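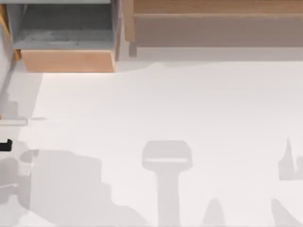

Minutes, sim practice group, 7/22/18

Present: Ruben Lambrechts, Nazar Tkachenko, Milagros Tello, Tamara Kobzar, and me (Vitalii Pylypenko, taking notes, so blame me for the spelling). We met in the back room at Plollham again and started late on account of the coffee machine.

1. Last minutes

Read and accepted. Tamara pointed out I had put her down as absent in March when she was sitting right next to me. Sorry, Tamara! Fixed now.

2. The start-state rule

This took up most of the meeting. Our rule says every simulated run on the drawer task begins with a clear table, and Ruben wanted to know what we mean by clear. Fair question! I had always read it as no objects on the tabletop, and that the arms could be wherever they liked. Ruben reads it as arms out of the overhead view too, or as near as you can get them. We went back and forth on this for a good while.

Milagros brought up shadows, which I hadn't thought of at all. On a white tabletop the arms throw big gray shapes even when hardly any of the arm itself is in view, and she thinks a checker script (or a tired person) could easily take one of those for a thing lying on the table. Nazar said he'd done just that while labeling for the Gesen set and had to go back over 26 runs. He was pretty good-humored about it.

What we settled on:

Clear means no loose objects on the tabletop. Arms and their shadows may be in view.
The drawer position at the start gets written down, open or closed. We don't leave it for people to guess from above.
Shadows are never labeled as objects, whatever shape they come out in.

Ruben asked me to record that he'd still like the arms parked. Recorded!

3. Shadows on or off

Tamara would love to switch shadows off in the simulator and be done with it. I was half with her, but Milagros made a good case for keeping them. The real bench at Sundden has lamps overhead and the shadows won't go away because we'd like them to. We agreed to keep them on for all the runs we share with each other, and if somebody turns them off for a quick test, that goes in the run notes on the first line. Nazar wants the light settings saved with the run as well. No objections, so that's in.

4. Naming the arms

Oh boy. We have two arms and, as of this meeting, four names for them. Half of us say left and right from the operator's side, and the other half go by the overhead view. I'd been mixing both without noticing (the March notes are a mess because of it). Decision: left and right as seen in the overhead view, everywhere, including the spreadsheets. Tamara will change the template and I'll go through my old notes when I get a free evening.

5. Stop rule

Short one. If a gripper finger passes into the drawer wall in simulation, the run stops and gets marked failed, even when the rest of it looks fine. Ruben said people have been letting these go "to see what happens" and then keeping the data. Please don't. Milagros asked whether a light brush against the front panel counts. We say contact is okay, passing through is not. She'll write two or three sentences on telling them apart and send them around before the next meeting.

6. Size of the shared set

We have 63 runs that meet the old rules. Nazar would like 2000 eventually, and there was some laughing, but he meant it. For now we'll recheck the 63 against the new start-state wording and drop whatever doesn't fit. Ruben and I are splitting the work, and he has kindly taken the bigger half.

7. Anything else

The Tkachenko folder on the shared drive is named after Nazar because he made it, and he would like everybody to stop saving lunch menus in it. Tamara asked for page numbers in the rule book, now that it has reached 11 pages. I'll add them.

To do

Tamara: new template with arm names.
Milagros: wording on contact and passing through.
Nazar: light settings saved with each run.
Ruben and Vitalii: recheck of the shared set.
Vitalii: page numbers, old notes, and the new start-state text in the rule book.

Same room next time. Ruben is bringing the extension cord.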